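4.2 What the owners told us about stopping work

I went into this part of the study expecting to hear about money. We'd sent the survey to 445 small software firms in April, and I'd have put a fair bet on cash flow being the thing that kept founders awake. It came up, of course, but what people wrote about at length (pages of it, in one case!) was never switching off. The founder of Pindov told me she answered support emails at her own sister's wedding. Nemex had a rule against weekend messages and the person who wrote the rule broke it first.

So we asked 6 firms to try something very plain for ten weeks: one evening a week with no work phone, and a colleague named as cover. Sokol and Drekidex both signed up straight away, which surprised me, as they'd had the longest hours in the whole survey. 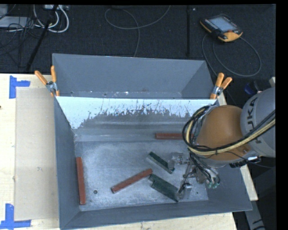 Figure 3. Three reddish-brown bars in the front bin, with the arm reaching in.

Thu Tạ wrote back after reading my draft that one evening was far too little to tell us anything, and that I was really measuring how pleased people were to be asked. I think that's partly fair. We had no comparison group, and the founders who joined were keen to begin with.

Still, I'd defend the diaries. We ended up with 900 entries, and the early ones are full of worry about missed calls, while the later ones wander off into dinner, football and somebody's broken boiler. I read that as people thinking about work a bit less, though I can't rule out plain boredom with the diary. Section 4.3 goes through how we coded them.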